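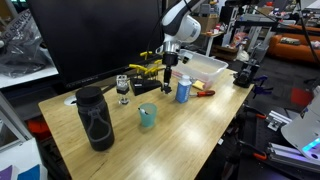 Yellow-handled hex keys in their black stand

Hello all – what a response to the Sikach bike ride! We're up to 226 riders!

On 14th May, Fuleck wrote:
> Is the 18 mile loop still on?
> I'd love to bring the tandem.

Yes, bring it! The loop now skips the ford, and the views are glorious.
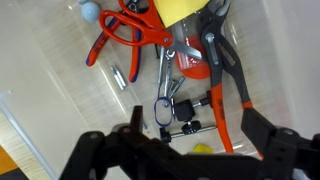
The climb after the mill is steep but short – six minutes and you're up, with the whole valley below you!
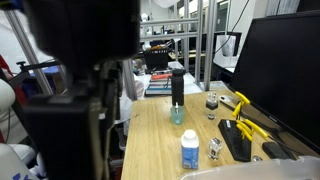

Do we need lights?
Only if you're staying for the evening ride.

See you there!
Iordache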